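色分け仕分け よくあるご質問(Dusum 片づけ教室)

8月1日更新。問い合わせが重なっている分からとりあえず載せます。残りはまた追記。

そもそも色分け仕分けって何をするの?

机の上に入れ物を三つ横に並べて、小物を行き先ごとに入れていくだけ。黄色の箱、赤の箱、それと浅めのベージュのトレー。教室の基本の並びは左から黄、赤、ベージュです。黄色は「別の部屋へ戻すもの」、赤は「この部屋で使うもの」、トレーは「保留」。色の意味はご家庭で変えてもらってかまいません。ただし途中で変えるのはなし。家族が混乱します。

必要なもの

入れ物三つ、白っぽい机か台、あとはメモ用紙。以上。ラベルシールは最初の日はいりません。買ってから始めようとすると始まらないので。

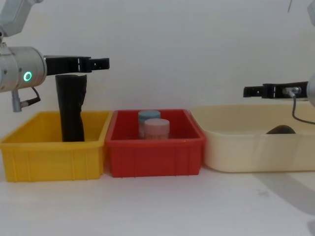 箱は何でもいいんですか?

だいたい何でもいいです。プラスチックで、縁がしっかりしたものだと持ち上げやすい。紙箱だとビンを入れたとき底が心配。布のかごは軽くていいけれど、口が倒れてきて中が見えなくなりがち。
教室で配っているCloltero(三つ組セット)は1,314円、単品は857円。セットのほうが得なので、単品は買い足し用と思ってください。お手持ちの箱があるなら買わなくて大丈夫です、ほんとに。

色が三つそろいません

同じ色でもできます。その場合は紙に大きく「もどす」「ここ」「ほりゅう」と書いて手前に貼る。色が近い二つ(オレンジと赤など)を隣に置くのは避けて。夕方の部屋だと見分けがつきにくいです。

フタつきの箱でもいい?

仕分け中はフタを外しておく。終わったら閉めてOK。フタがあると、つい上に物を置いてしまうので、外したフタは机の下へ。

並べるのは壁ぎわ?机の真ん中?

壁ぎわ推奨。箱が奥に逃げていかないし、後ろにほかの物がないと中身が見やすいです。壁にカレンダーなどがあっても支障はないけれど、箱の真後ろだけは空けておくとラク。箱どうしはくっつけて並べてください。すき間があると、そこに小物が落ちて「四つめの箱」になります。

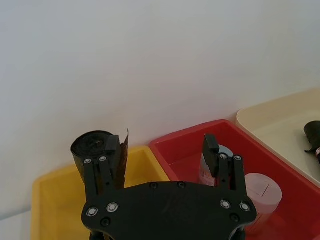
机が狭くて三つ並ばない場合は、トレーだけ手前にずらすか、いすの上に置くか。縦に積むのはおすすめしません。下の箱に入れるたびに上をどかすことになり、三回目くらいで面倒になってやめてしまう方が多いので。床に並べるのもありですが、腰がつらい方は無理せずに。ワゴンを使うなら車輪のロックを先に。

向きについてもよく聞かれます。長いほうを前後にするか左右にするか。どちらでもいいです。机の奥行きに合わせてくさだい。

ビンや容器はどう入れる?寝かせる?

立てて入れるのが基本です。寝かせると転がるし、フタがゆるいと中身がもれる。数が少ないうちは壁ぎわに寄せず、箱の真ん中あたりにまとめて置いて、あとから入れるものを周りに足していくと取り出しやすいです。赤い箱に入っているフタつきの小さな容器、青っぽいフタと淡いピンクのフタの組み合わせですが、ああいうふうにフタの色が違うと上からのぞいただけで区別がつきます。同じ色のフタばかりの方は、マスキングテープをフタの上に一枚。側面に貼ると、箱に入れたとき見えません。
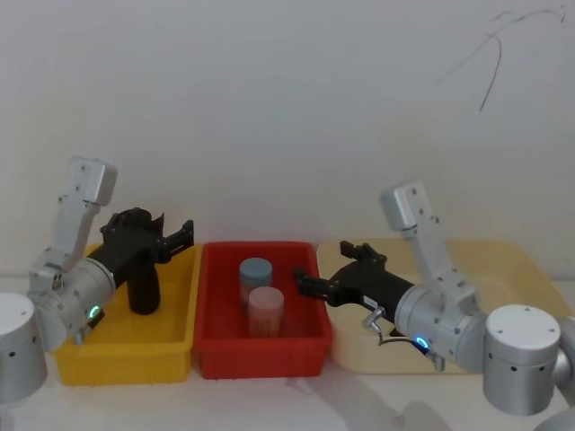
背の高いものの扱いも迷うところだと思います。巻いた布、筒状のもの、水筒の類。箱の縁より高くてもかまいません、立つなら立てる。立てたほうが場所をとらないし、何が入っているか遠くからわかる。黄色の箱に立ててある黒い筒のような形のものも、机の前に座ったままで目に入ります。倒れそうなら、箱の角に寄せるか、先にほかの物を入れて支えにする。それでも倒れるなら寝かせてよし。こだわるところではないです。

中身の入ったままのビンは?

入ったままで仕分けてください。中身を捨てるかどうか考え始めると手が止まります。空にする、洗う、詰め替えるは別の日の作業。

割れものは?

ガラスと陶器は最後にまわす。箱の底にタオルを一枚敷いてから。重いものを上からのせないこと。

トレーがすぐいっぱいになります

ここがいちばん多い質問。保留を浅いトレーにしているのは、すぐいっぱいになるようにするためです。深い箱にすると底のほうに何か月も沈みます。いっぱいになったら、いったん仕分けをやめて、トレーの中だけを見直す。上から順に一つずつ取って黄か赤へ。どうしても決まらないものだけトレーに戻す。
トレーを二枚に増やしたいという相談もあるのですが、まずは一枚で。
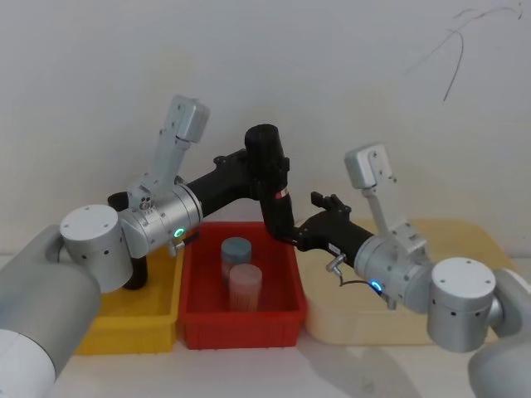 Wing-yan Siuさんからは、保留の見直しを翌朝にしたら早く決まるようになった、夜は何でも取っておきたくなるから、というお便りをいただきました。朝やる場合は、トレーを前の晩から机の上に出しておくといいそうです。朝はばたばたするので、五分と決めて。終わらなくても片づける。なるほどと思って、教室の夜の回でも最後の見直しは宿題にしてみました。

どのくらいの量から始めれば?

引き出し一つ。棚一段だと初回は多いです。3月の回で「台所全部」に挑戦した方がいて、机が見えなくなりました。引き出し一つで足りないと感じたら、次の日にもう一つ。

子どもと一緒にできますか?

できます。むしろ子どものほうが速い。色で言うのがコツで、「それは黄色かな、赤かな」。「いるの、いらないの」と聞くと必ず「いる」になります。小さいフタや電池は、大人が先に抜いておいてください。

途中で来客!どうすれば

箱ごと持って別の部屋へ。そのために箱は片手で持てる重さまでにしておく。トレーは浅くて中身が落ちやすいから、最後に両手で水平に。

終わったあと、箱はどうする?

黄色の箱は、その日のうちに空にする。これだけ守ってください。持って歩いて、戻す部屋ごとに出していく。赤は中身を引き出しに戻して終わり。空いたら三つ重ねて棚へ。形が違って重ならないときは、縦に並べて立てておくと場所をとりません。

箱の洗い方

ぬるま湯と台所用洗剤。側面にみぞのある箱はほこりがたまるので、古い歯ブラシで縦に。縁の裏側も忘れずに。日なたに長く置くと色があせることがあるため、干すのは日かげで。

教材について

テキスト(小冊子「Iyamu」)は69ページ、教室受け取りのみ。送料がけっこうかかってしまうので郵送はやめました。テキストと三つ組セットをまとめた「Alicoパック」は2,732円。在庫は受付で聞いてください。取り置きは一週間まで。

見学だけでもいい?

どうぞ。予約なしで後ろの席へ。小物を少し持ってきていただければその場で一緒に仕分けできます。箱は貸し出しあり。

質問はどこに送れば

受付の用紙に書いて箱へ。メールの返事は遅れ気味ですみません、順番に返してます。写真を送っていただく場合は、箱の中が上から見えるようにお願いしす。

次の更新で足す予定のもの:衣類の場合、書類の場合、共有の棚の場合。書類は色分けが少し違うので、まだこのページのとおりにやらないでください。

担当 Modupe Mohammed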